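Skidia Bench

The Skidia Bench is a two-armed robot workstation for laundry handling, sold as a kit by the firm Skidia. It is used mainly to teach and test the handling of cloth, such as hanging socks and small towels on a plastic hanger. The kit is sold to colleges, repair schools and small laundries that want to try out automation on a table before paying for a full machine. It is not sold for use in homes.

Background

Skidia was set up by Ida Weidemann, who had worked on sorting machines at Tiedemann, a maker of equipment for hotel laundries. Her first product was a one-armed sock sorter that used suction. It picked up thin socks well and thick ones badly, and the company stopped selling it after one season. Weidemann then dropped suction and moved to two arms with ordinary two-fingered grippers. The Bench went on sale in October of the following year.

The name comes from the first version, which was shipped with a workbench top and four bolts. Later versions ship without the top, and the buyer supplies a table.

Kit contents

The standard kit holds two arms, two grippers with spare finger pads, the wrist cameras and their brackets, a control box, power supplies, cables and a tool roll. The arms bolt to the table or to a base plate underneath it. A wooden overhead frame is sold separately, though many buyers build their own from lumber and the manual includes a cutting list. The hanger is not part of the kit. Any light plastic hanger with clips will do if it can hang freely from a bar over the table.

A computer is also left to the buyer. The software runs on a mid-range laptop, which is usually kept on a separate desk within reach of the cables.

Software

The control program is called Vasix. It records the position of each joint and the picture from each camera while a person steers the arms through a task. The recordings are then used to train a model that tries the same task without help. Vasix can show all camera views at once or one at a time, and each recording can be trimmed, labeled or thrown out before training.

Recordings are saved in an open format. Buyers can train on their own computer or send the files to Ument, a separate service that charges by the job. Skidia and Ument share a login page but are billed separately, which has caused some confusion among customers.

Operation

A session begins with the socks laid flat on the table, toes toward the near edge. The operator homes both arms, checks the camera views and starts a recording. In the method given in the manual, one arm picks up a sock by the cuff and brings it to the hanger while the other handles the clip. The two arms can swap jobs depending on which end of the hanger is being filled. Towels are handled as a separate task with its own settings, and the gripper is allowed to close harder on them. 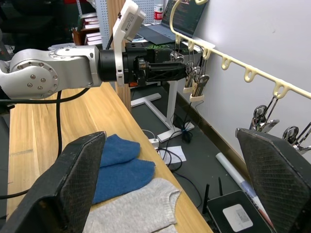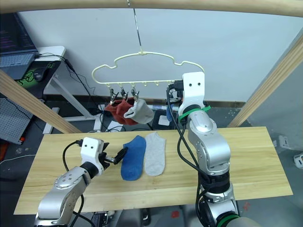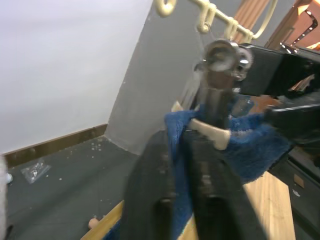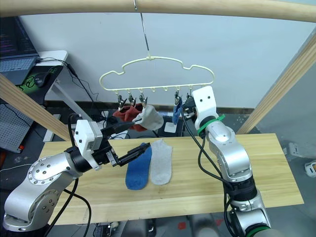
Sock and towel handling at a two-armed station, seen from wrist and head cameras.

The hardest part of the sock task is the clip. A clip that hangs from a loop turns and swings when it is touched, so the arm has to follow a moving target that is only slightly wider than a finger. Skidia advises slowing both arms to a quarter of full speed for this step. Operators who skip the advice tend to push the whole hanger sideways and then have to wait for it to settle.

Cloth is hard for a different reason. A sock does not keep its shape, and the same sock picked up twice will hang two ways. The manual tells new users to record the same task many times with the sock in slightly different places, and to keep the recordings in which the first grab was poor but the sock still ended up on the clip. A model trained only on clean attempts has no way of recovering from a bad one.

Light matters more than most buyers expect. The wrist cameras set their own exposure, and a bright wall behind the hanger can turn a pale sock into a shape with no edges. Turning off automatic exposure in Vasix fixes most of this. Strong afternoon sun is best kept out with a blind.

Testing and results

The figures most often quoted for the Bench come from a long test run by Skidia at its own workshop. The test covered 3,481 sock placements, of which 266 failed. A placement was counted as failed if the sock fell, if it was held by only a few threads, or if the operator had to step in. Dropped clips were logged on a separate sheet and are not part of the total, a choice that was criticized in early reviews. Skidia later added a note on this to its product page.

The test used ankle socks of medium thickness. No figures have been given for towels, and the company describes the towel task as a practice exercise. Long socks are listed as unsupported, although several users have hung them by having the arm grab lower on the leg.

Price and support

The company sells the kit directly. The price covers one year of updates to Vasix and access to a set of 600 sample recordings, which can be used for training or just for learning the software. Buyers have 60 days to return a kit if the arms have not been drilled, painted or opened. Repairs are done by mail. Finger pads wear out fastest and are sold in pairs. Light scuffs do no harm, but a pad that has lost its ridges should be replaced, and both pads on a gripper should be changed together so that the fingers still meet evenly.

Schools can buy a second control box at a lower price, so that a class can prepare recordings on one station while another is training. Skidia does not offer on-site setup. Most buyers report that putting the kit together takes a day, and that running the cables takes up a large share of it. The cables need enough slack to let the wrists turn fully, but loops that hang too low can catch on the edge of the table. Clips and ties for fastening them along the arm are included from the second version on.

Reception

Reviews in trade newsletters have been mixed to good. Teachers liked that a full task can be shown in one class period and that students can see their own mistakes played back. The printed manual was praised for its clear drawings. Complaints centered on the noise of the control box fan, the short cables in the first version, and the fact that the wrist cameras have to be lined up again whenever a bracket is bumped. Laundries were less pleased. A person can hang a rack of socks far faster than the Bench, and two laundries that bought it for daily work moved it to staff training instead.

Weidemann has answered that the Bench was priced and built for learning and was never meant to replace a worker at the rack. The sales brochure for the first version did use the phrase "ready for the laundry floor," which was removed in the next printing.

Versions

The first version had short cables, a bench top and a control box with a single camera port. The second version dropped the top, lengthened the cables and added ports for more cameras. It also changed the gripper fingers to a longer shape with a ridged inner face. Owners of the first version can buy the new fingers, but they need an adapter ring and must run the calibration again in Vasix. A quieter fan was added partway through production of the second version without a change of model number, and it can be told apart only by the label on the underside of the control box.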